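Part-time weekend baker's assistant, Stilwood Bakery

Stilwood Bakery is looking for a baker's assistant for the early shift, 6 hours a day, two days a week. We sell bread and rolls from the shop and supply Plamen, the café next door.

You will weigh and mix dough, shape rolls, load the ovens and clean down at the end of the shift. On a busy morning we bake 400 rolls before opening. You will be on your feet the whole time and must be able to lift a full flour sack.

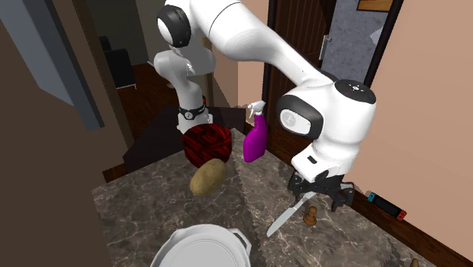
Experience is welcome but not required. We train new staff for the first month, at full pay. You need to be able to get here by 4 a.m., and the first bus does not arrive until later. Staff parking is behind the shop.

To apply, bring a short letter to the counter before closing at 2 p.m. Tell us when you can start and list any past kitchen work. Trial shifts are paid. The job starts in September.

Recent posts
Holiday order forms
Rye is back on the shelf
Counter staff wanted

This site uses cookies. Accept / Settings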